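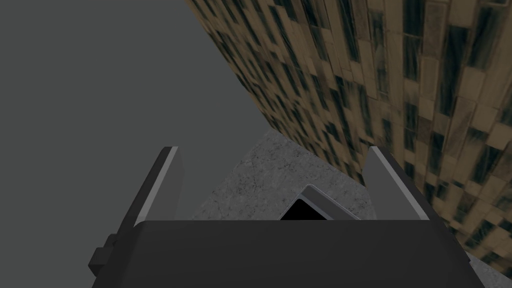 Simulated demonstrations: frequently asked questions

By the Stomo data team
Updated April
4 comments | 20 shares

These are the questions we get most often from people who have signed up to record examples for Stomo, and from groups who want to train on them. Stomo is run by Vondik. If your question is about pay or your contract, write to the address you were given when you joined.

What is an episode?

One attempt at one task, from the moment the arm leaves its start position until you press stop. We save the view from the wrist, the joint positions, the opening of the gripper and the commands you sent. The written instruction for the task is saved with it.

How many episodes are there so far?

The current release has 2998, spread over 152 task and layout pairs. The numbers are not even. Simple picking tasks have a lot more than the ones where something has to be turned over or placed upright, and we would like help with the second kind.

Do I need any experience?

No. You need a fairly recent computer, a steady internet connection and one of the supported hand controllers. There is a practice task called Jutosow that you repeat until the checker passes four episodes in a row. Most people manage this in an afternoon. Practice episodes are thrown away and never reach the training set.

Why work in simulation at all?

Cost, mainly. We can reset a layout in a second, and a collision breaks nothing. We can also put the same starting position in front of many people and see how differently they handle it. Simulated contact is still not the same as real contact – objects slide and tip in ways that can look odd – so groups using the data normally add some real recordings of their own.

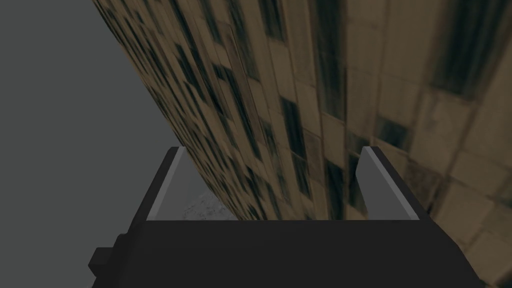 The other reason is that we know exactly where everything is at every step. Nobody has to label positions by hand afterwards, and if we find a fault in the way a task was scored we can score every old episode again.

Why do you record from the wrist?

The wrist view moves with the gripper, so it shows the last few centimetres of an approach better than a fixed view across the room. It also has a clear drawback. The gripper takes up a good part of the picture, and a low object can be hidden by it. You are allowed to back off and look again. Please do so slowly, and leave the looking in the episode. The model needs to see what a person does when the view is poor.

The walls and floor have strange patterns. Is my display faulty?

Probably not. Surface patterns are swapped between layouts, and some are blurred or stretched when seen at a steep angle. The plain grey areas are places where there is nothing to draw. If you get flickering, or if the whole view goes black, stop the episode and send us the log.

How should I approach an object?

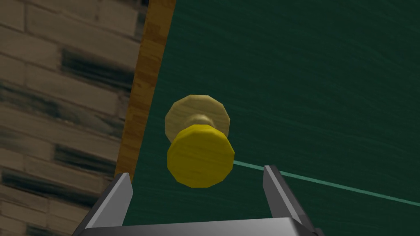
Approach is where most rejected episodes go wrong. People rush the first part, arrive at a poor angle and then fight with it. Open the gripper before you get close, line up, and only then move in. Take a spool shape with two broad ends and a narrow neck. Looking down on it with the fingers spread wide, as they are over the green board, the yellow end covers part of the tan one and you can see only a little of the neck between them. Decide at that point whether you are going for the end or the neck, and keep to it. Either choice is accepted unless the instruction names one.

What if I drop something?

Carry on if you can still reach it. A drop followed by a sensible second try is useful and we keep it. If the object has gone over the edge or come to rest out of reach, press stop and mark the episode as failed. Failed episodes are stored separately and are open to anyone who asks for them.
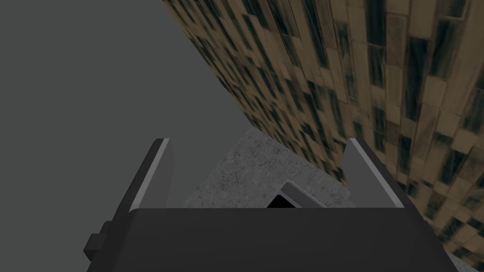

Don't press reset in the middle of an attempt. It leaves a jump in the recording, and the checker will reject the whole thing.

How long should an episode last?

Long enough to do the task at an even pace. The limit is up to 20 seconds for single-object tasks and is shown in the corner of the menu for the others. Long pauses at the start are trimmed automatically. Pauses in the middle are not.

Who checks the recordings?

A script checks first for missing steps, jumps and wrong end positions. After that a reviewer at Geraghty watches a sample from each contributor. If yours are sent back you will get a short note with the reason, and you can record them again under the same task number.

Can I have my episodes removed?

Yes, up to the point where a release is frozen. After that they stay in that release but are left out of the next one.

Contact the data team | © Vondik | Back to top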